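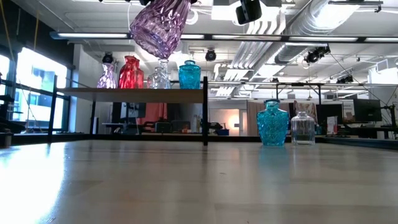

Section 4: Fitting and Setting Up the Grollarine Lap Timer

The Grollarine is a self-contained lap timer for circuit cars and karts. It finds the start line by satellite position, so no trackside beacon is needed. Read this section through once before you start. Allow 30 minutes for a first installation.

4.1 Before you begin

Check that you have the display unit, the antenna, the power lead with inline fuse, the mounting bracket, and four M4 screws. You will also need a 3 mm hex key, a small flat screwdriver, cable ties, and rubbing alcohol for cleaning the antenna location.

CAUTION: Disconnect the negative battery terminal before any wiring work. Reconnect it only when step 4.3 tells you to.

4.2 Mounting the display and antenna

1. Choose a position for the display where the driver can read it with the helmet on and belts tight. Sit in the car in full gear to check.

2. Make sure the display does not block the master switch, the fire system pull, or the view of any warning light.

3. Hold the bracket in place and mark the four holes. On a tubular dash bar, use the clamp kit (sold separately) and do not drill the bar.

4. Drill the holes, remove the burrs, and fasten the bracket with the M4 screws. Do not use threadlocker on plastic panels. It can crack them.

5. Clean the antenna location with rubbing alcohol and let it dry. The roof is best. On open cars, use the top of the bodywork behind the driver's head.

6. Press the antenna down with the cable exit facing the rear of the car. It must have a clear view of the sky. Carbon fiber blocks the signal, so never place the antenna under a carbon panel.

7. Run the antenna cable to the display. Keep it at least 300 mm from ignition leads, coils, and radio equipment.

NOTE: Do not coil spare antenna cable tightly. Lay it in a loose loop and tie it in two places.

4.3 Connecting power

1. Connect the red wire to a switched supply that is live with the ignition on. The supply voltage must not go above 15 volts.

2. Connect the black wire to a clean chassis ground. Scrape away paint at the ground point.

3. Leave the yellow wire taped back unless you are using the shift light output. See Section 7.

4. Push the power plug into the left socket on the back of the display until it clicks.

5. Screw the antenna plug into the right socket. Finger tight is enough.

6. Reconnect the battery and switch on the ignition. The display shows the product name and then SEARCH.

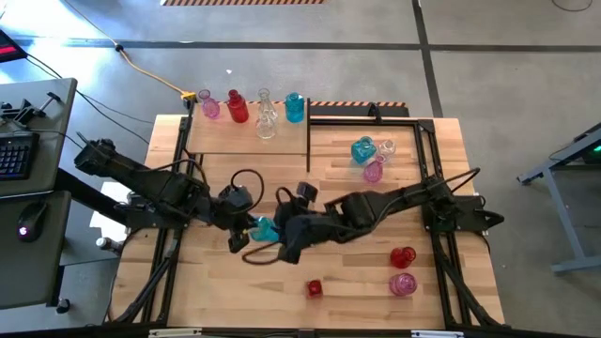 7. Wait outdoors, with the car standing still, until SEARCH changes to READY. The first fix after installation takes longer than later ones. If the display still shows SEARCH after 15 minutes, go to 4.6.

4.4 Loading a circuit

The timer holds up to 18 circuits. Tratcombe (full and short layouts) and the Brornham club circuit are loaded at the factory. To load one of these:

1. Hold MENU until CIRCUIT appears.

2. Use the arrow buttons to move through the list.

3. Press OK. The circuit name stays at the top of the display.

To add a circuit that is not in the list:

1. Hold MENU until CIRCUIT appears, then choose NEW.

2. Drive one lap at a steady pace. Press MARK as the car crosses the start line. A passenger or a steering wheel button can be used where the rules allow it.

3. Drive a second lap. The timer beeps when it sees the line again, and saves the circuit.

4. Rename the circuit when you are back in the pits.

CAUTION: Do not use the menus while driving at speed. The MARK button is the only control meant for use on the move.

NOTE: If the pit lane runs next to the start line, the timer may record a lap as you drive through the pits. Set PIT FILTER to ON to stop this.

4.5 Setting the reference lap

The large figure on the display shows how far ahead of or behind the reference lap you are. Choose one of these in the REFERENCE menu:

BEST TODAY: the fastest lap since midnight. This is the factory setting.
BEST EVER: the fastest lap stored for this circuit.
LAST: the lap just completed.

After a change of tires or gearing, clear BEST EVER before the next session if you want a fair comparison.

4.6 If something is not right

Display is blank: check the inline fuse and the ground point. Replace the fuse only with one of the same rating.

Display stays on SEARCH: move the car away from buildings and awnings. Check that the antenna plug is fully screwed in.

Laps are missed: the start line may have been marked in the wrong place. Delete the circuit and add it again.

Display restarts when the engine is cranked: the supply voltage is dropping too low. Move the red wire to a different feed, or fit the Amini supply buffer.

Section 4 revised January 29, 2022. Technical editor: Sadao Yoshida.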